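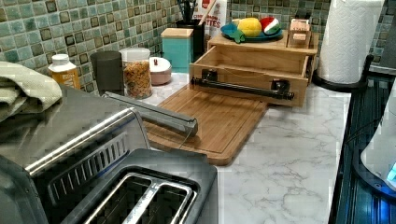
토스터를 매일 쓰는 것도 아닌데 굳이 아침마다 조리대를 들여다봐야 하느냐, 점검표가 길어지면 결국 아무도 안 읽게 되지 않느냐는 말씀이 지난번 글 아래에 달려 있었습니다. 저도 그 댓글을 두 번 세 번 읽었어요. 맞는 말씀이기도 해서 이번에는 항목을 좀 줄이고, 대신 항목마다 제 의견을 조금씩(늘 그렇듯 조금이 조금이 아니게 되지만요) 붙여 두었습니다. 바쁘신 분은 판정만 보시고, 시간이 있으신 분은 차 한 잔 옆에 두고 천천히 읽어 주세요.

Cadholm 공유주방 조리대 안전 점검표
점검일: 2024년 4월 11일 목요일
점검 구역: Rovivthorpe 쪽 조리대, 토스터 자리부터 뒷벽 용기 줄까지
판정 구분: 양호 / 주의 / 조치 필요

1. 토스터와 그 주변

1-1. 토스터 위에 천이나 종이가 올라가 있지 않은가
판정: 조치 필요
의견: 접힌 세이지그린색 행주가 토스터 윗부분에 걸쳐져 있습니다. 손 닿는 높이라 거기에 걸어 두면 참 편하지요, 저도 집에서는 그랬습니다. 그래도 빵 넣는 자리 가까이에 천이 있는 건 아무리 잘 접어 두어도 마음이 놓이지 않아요. 행주는 싱크대 옆 고리로 옮겨 주세요. 고리가 모자라면 Flekar 수납함에 여분이 있으니 꺼내 쓰셔도 됩니다.

1-2. 옆면 통풍구가 막혀 있지 않은가
판정: 주의
의견: 옆면 통풍구 앞으로 손가락 몇 개 들어갈 틈은 늘 비워 두셨으면 해요. 행주를 옮기실 때 천 끝이 이쪽으로 늘어지지 않았는지도 같이 봐 주시고요.

1-3. 빵 투입구와 부스러기 받침
판정: 주의
의견: 긴 투입구 두 개가 나란히 있는 모양이라 부스러기가 양쪽으로 고루 떨어집니다. 받침을 빼서 비우는 일은 일주일에 한 번으로 정해 두었는데, 3월 기록을 넘겨 보니 빈칸이 꽤 있더군요. 나무라는 말씀은 아니고요, 비우셨으면 작은 동그라미 하나만 그려 주시면 다음 분이 훨씬 수월하십니다. 투입구에 걸린 빵을 포크나 젓가락으로 꺼내는 일은 절대로 하지 말아 주세요. 코드를 뽑고, 완전히 식힌 다음에 뒤집어 털어 주시면 됩니다.

1-4. 전원 코드와 콘센트
판정: 다음 점검에서 확인
의견: 이번에는 조리대 윗면만 보았습니다. 코드는 다음번에 토스터를 앞으로 당겨 놓고 차분히 살피겠습니다.

2. 도마

2-1. 도마가 평평하게 놓여 있는가
판정: 양호
의견: 대나무 도마가 조리대에 반듯하게 누워 있습니다. 다만 밑에 미끄럼 방지 매트를 까는 습관은 계속 가져가 주세요. 젖은 행주를 한 장 꼭 짜서 깔아도 충분합니다. 저희 어머니가 평생 그렇게 하셨고 도마가 밀린 적이 한 번도 없다고 늘 자랑하셨답니다!

2-2. 가장자리 홈의 위생
판정: 주의
의견: 테두리를 따라 얕은 홈이 둘러져 있는 도마입니다. 과일즙이 흘러내리지 않아 고마운 홈이지만, 닦을 때는 제일 잘 빼먹는 곳이기도 해요. 솔로 홈을 한 바퀴 돌려 닦고, 헹군 뒤에는 눕히지 말고 세워서 말려 주세요. 결이 고운 도마일수록 오래 쓰고 싶잖아요.

2-3. 도마 위를 선반처럼 쓰고 있지 않은가
판정: 조치 필요
의견: 도마 뒤쪽에 밝은색 나무 상자가 올라앉아 있고, 그 상자 위에 또 파란 접시와 칸이 나뉜 작은 나무 정리함이 있습니다. 하나하나는 예쁜 물건인데 이렇게 층층이 쌓이면 칼질할 자리가 좁아지고, 팔꿈치로 툭 치기 딱 좋은 높이가 됩니다. 상자는 뒷벽 쪽으로 물리거나 선반으로 올려 주세요.

3. 서랍 달린 나무 상자

3-1. 서랍이 닫혀 있는가
판정: 조치 필요
의견: 서랍이 빠져나온 채였습니다. 앞에 검은 금속 손잡이가 가로로 달려 있어 소매나 앞치마 끈이 걸리기 쉽습니다. 뜨거운 냄비를 들고 지나가다 걸린다고 생각하면 아찔하지요. 열었으면 닫기, 이것만큼은 어린 친구들에게도 같이 가르쳐 주셨으면 합니다.

3-2. 손잡이 고정 상태
판정: 다음 점검에서 확인
의견: 작은 네모 받침 두 개로 손잡이를 잡아 주는 구조입니다. 다음번에 드라이버를 가져와서 헐거운 데가 없는지 살펴보겠습니다. 혹시 먼저 흔들리는 걸 느끼신 분은 힘주어 당기지 마시고 메모를 남겨 주세요.

4. 장난감 음식

4-1. 진짜 음식과 섞여 있지 않은가
판정: 주의
의견: 파란 접시에 레몬 모양, 수박 조각 모양 장난감과 초록 잎사귀 모양 조각이 담겨 있습니다. 솔직히 저는 이 항목이 제일 쓰기 싫었어요. 볼 때마다 기분이 좋아지거든요. 그래도 장난감은 조리 구역 밖, 놀이 바구니 쪽에 두는 것이 Cadholm 규칙이고, 아이들이 장난감을 집으려고 조리대로 손을 뻗는 일이 없어야 합니다. 바로 옆 줄에 칼도 쓰고 불도 쓰는 자리니까요.

4-2. 접시 가장자리로 넘친 것이 없는가
판정: 주의
의견: 잎사귀 조각이 접시 앞쪽 테두리에 걸려 늘어져 있습니다. 떨어지면 바로 도마입니다. 씻지 않은 장난감이 도마에 닿았다면 도마도 다시 씻어 주세요.

5. 뒷벽 용기 줄

5-1. 내용물을 알아볼 수 있는가
판정: 주의
의견: 황갈색 시리얼인지 그래놀라인지가 든 유리병은 속이 비쳐서 헷갈릴 일이 적습니다. 짙은 회색의 키 큰 통, 연분홍 둥근 통, 나무 뚜껑 달린 청록색 네모 통은 겉만 봐서는 속을 알 수가 없어요. 견과류 알레르기가 있는 분도 이 주방을 쓰시니, 내용물과 개봉일을 적은 이름표를 앞쪽에 꼭 붙여 주세요. 글씨는 크게, 안경 없이도 보이게 부탁드립니다.

5-2. 뚜껑과 마개
판정: 양호
의견: 흰 마개의 호박색 플라스틱병도, 유리병의 흰 뚜껑도 제자리에 있습니다. 다만 병이 토스터와 행주 바로 뒤에 숨듯이 서 있어서, 행주를 잡아당기다 넘어뜨릴까 조금 걱정됩니다. 오른쪽으로 한 뼘만 옮겨 주세요.

5-3. 조리도구 통
판정: 주의
의견: 검은 통에 도구들이 꽂혀 있고 손잡이가 위를 향해 있어 꺼내기에는 편하겠습니다. 칼이나 가위를 여기에 같이 꽂지 않는다는 약속은 그대로 지켜 주세요. 통이 가득 차면 무게가 위로 쏠리니 잘 안 쓰는 도구는 서랍으로 보내 주시고요.

5-4. 종이 포장
판정: 주의
의견: 통 옆에 글자가 인쇄된 흰 종이 포장이 하나 서 있습니다. 한 번 뜯은 종이 포장은 습기와 벌레에 약하니 밀폐 용기에 옮겨 담아 주세요.

6. 벽 타일

6-1. 타일 줄눈 청소
판정: 다음 점검에서 확인
의견: 바다색과 갈색이 섞인 작은 모자이크 타일이라 얼룩이 눈에 잘 안 띕니다. 그래서 오히려 손끝으로 만져 보아야 해요. 기름기가 만져지면 미지근한 물에 중성세제를 풀어 닦고 마른 수건으로 마무리해 주세요.

점검 후 할 일
행주를 고리로 옮기기 (당일)
서랍 닫고 나무 상자를 도마에서 내리기 (당일)
장난감 접시를 놀이 바구니로 보내기 (당일)
용기 이름표 붙이기 (다음 점검 전까지)
손잡이와 코드 확인하기 (다음 점검)

댓글

토스트굽는오후
행주 건은 저도 뜨끔했습니다. 저는 늘 오븐 손잡이에 거는데 그것도 안 되는 건가요? 오븐을 안 쓸 때만 걸어 두거든요.

점검 담당
오븐이 꺼져 있고 식어 있으면 당장 큰일이 나지는 않겠지만, 다음 분이 모르고 켜실 수도 있잖아요. 조금 번거로우셔도 고리를 써 주시면 제가 정말 고맙겠습니다.

Tarawneh
이름표는 마스킹테이프가 나은가요, 아니면 방수 스티커가 나은가요? 지난번에 종이 이름표를 붙였다가 설거지하면서 다 벗겨졌어요.

점검 담당
자주 씻는 통은 방수 스티커, 가끔 속이 바뀌는 통은 마스킹테이프가 좋더라고요. Flekar 수납함 둘째 칸에 둘 다 있습니다. 다 떨어져 가면 적어 주세요, 장 보러 갈 때 같이 사 오겠습니다.

아침반 이용자
장난감을 놀이 바구니로 옮기는 건 찬성인데, 아이들이 어른 옆에서 같이 요리하는 기분을 내는 걸 참 좋아해요. 낮은 탁자를 하나 두고 거기서 놀게 하면 어떨까요? 불에서 멀리 떨어진 창가 쪽이면 좋겠습니다.

점검 담당
아이고, 너무 좋은 생각이에요! 창가에 접이식 탁자를 펴 보고 통로가 좁아지지 않는지 먼저 재 보겠습니다. 모서리 보호대도 챙겨 둘게요.

늦은저녁
도마를 세워서 말리라고 하셨는데 세울 데가 없습니다. 벽에 기대 두면 자꾸 미끄러져요.

점검 담당
그 말씀을 듣고 보니 제가 말만 해 놓고 자리를 안 만들어 드렸네요. 도마꽂이를 하나 구해서 싱크대 옆에 두겠습니다. 그때까지는 식기 건조대 끝 칸에 꽂아 두시면 됩니다.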